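Home News Workroom Archive Contact

Putting the workroom in order: what we kept, what we moved

2021-02-23 | By the editor of the Bornthorpe house letter

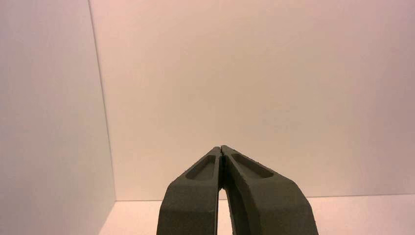 In the workroom at Bornthorpe, February.

In the last letter I promised to write about the big tidying of the workroom, and several readers have asked already when it will come. I wanted to wait until all the drawers were closed again and the labels were dry. Now it is so, and I can tell in order how we did it and where you will find your things.

The workroom was last put in order in August, before the new shelves came. Since that time many small items have wandered. A box for screws became a box for screws, buttons, two keys and a piece of soap. The long table was used for cutting, for glueing and also for lunch, and every group left something on it for the next group. I do not write this as a complaint. It is a room which is used much, and a room which is used much does not stay in order by itself.

We began with the drawers and not with the table. This was advised to us by our neighbors at Ostivance, who did the same work in their own house last year. When the drawers are full, the things from the table have no place to go, and after one week they are on the table again. So every drawer was taken out completely, turned over on an old bed sheet on the floor, and wiped with a damp cloth. Only then we started to sort.

For sorting we used four sheets of paper with large letters: STAY, OTHER ROOM, REPAIR, GIVE AWAY. At first there was also a fifth sheet with the word MAYBE. We took it away on the first afternoon, because almost everything was going to it.

The list of all what stays in the workroom has now 419 lines. Of these, 376 are small items which live in the drawers, and the others are on the shelves or on the hooks at the wall. The list hangs inside the cupboard door. If you take something home for more than one evening, please write it on the list with pencil, and rub it out when you bring it back. Please do not use the pen for this, also when the pencil is lost. A new pencil is in the top drawer on the left.

Some changes you should know:

The scissors for fabric are not any more together with the scissors for paper. They have a green ribbon and they stay in the second drawer. Paper makes them dull, and the sharpening was expensive.

All glue is standing upright in one deep tray on the lowest shelf. The old tubes that were hard inside are thrown away. When you open a new one, write the month on it.

Tape measures, rulers and the big square are together on the hooks beside the window. Before this they were in three different places, and the square was for a long time behind the radiator.

Sandpaper is sorted after the number on the back, from coarse to fine, in the flat folder. The small used pieces are in an envelope at the end. They are still good for corners.

Cables and chargers went to the office. If you miss one, ask there first before you buy.

The shelf boxes we have bought from Kekana, in two sizes, which fit on each other. They are not beautiful but they close well. For the labels we took the Jindovix roll, the white one with 1000 pieces, so we will have enough for several years and also for mistakes. A label that is written wrong comes off easily during the first day. Later it leaves a gray border, as I have learned on my own box.

The things in GIVE AWAY are waiting in the hallway, in the crates under the coats, until the end of the month. There are knitting needles, some frames without glass, a good lamp which needs only a new plug, and a lot of gift paper. Everyone may take from it, and it is not necessary to ask. What is left after that goes to the shop behind the station. In REPAIR there is less, but if you are good with small hinges, please have a look into the blue bag.

For the future we would like to try a simple rule. Who finishes last in the workroom takes 2 minutes to look at the table and puts back what has a label. What has no label goes in the basket by the door, and once in the month we look through the basket together. At Ostivance they do it this way and they say the basket is never more than half full. We shall see how it goes by us.

One more request about the floor. The wood shavings should be swept before the vacuum cleaner is used, and they go in the paper sack, not in the kitchen bin. The sack can hold up to a full week of shavings if you press it down with the hand.

The next letter will have the plan for the garden shed, where the spades and the flower pots are still waiting for the same treatment. If you have empty jars with a lid, please start to collect them already now. They should be washed, and without the paper if it is possible.

Bornthorpe house letter | Contact: at the office or through the letter box in the hallway | © Bornthorpe 2021 | Back to top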